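How a Comic Book Story Becomes a Movie

A comic book is already full of pictures, so you might think turning one into a movie is easy. It takes a lot of people and a lot of time. The movie "Kun" is a good one to look at. It came from a comic called Unotden, drawn by Irén Farkas.

The whole comic is 608 pages long. A movie of every page would last all day. Kun runs 90 minutes, so most of the comic had to be left out. The writer, Kuldeep Kandpal, read it all and picked the parts that tell one story from start to finish. He kept the flood in Truvcombe and the long walk to Trevport. He dropped the twins, and some fans were upset about that.
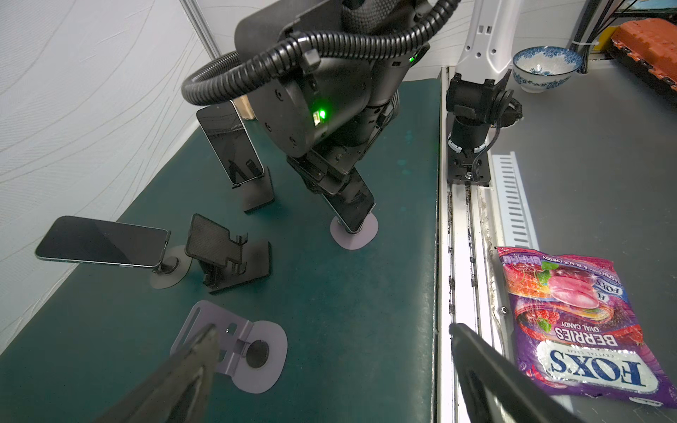 Who decides what stays in the movie?

The writer makes the first choices. Then the director and the producers read the script and ask for changes. The script for Kun was rewritten four times before filming began.

Next come the storyboards. A storyboard is a set of small drawings that shows each shot in order. It looks a bit like a comic, but every box is the same shape, because a movie screen does not change shape. In a comic, the artist can make one box tall and the next one tiny.
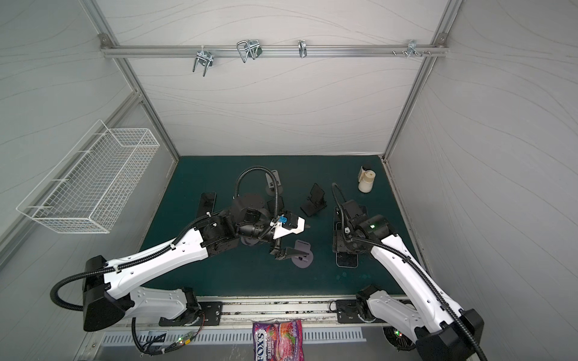 Storyboards also help people work out what has to be built and what can be added later on a computer. The flood was made on a computer. The boat was real, and the actors had to learn to row it.

After filming, an editor puts the shots together. Kun was filmed in 33 days, but the editing went on until January. Music and sound effects are added near the end. Comics spell out their sounds, like CRASH or DRIP. In a movie, someone has to make those noises or find them.

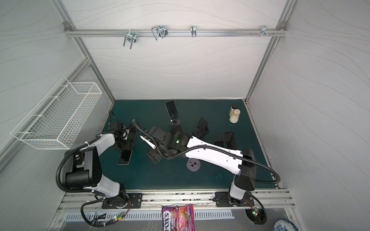 Two robot arms at a dark teal work surface.

Words to know

Script: the written story of a movie, with everything the actors say.
Shot: one piece of film, from when the camera starts to when it stops.
Editor: the person who picks the shots and puts them in order.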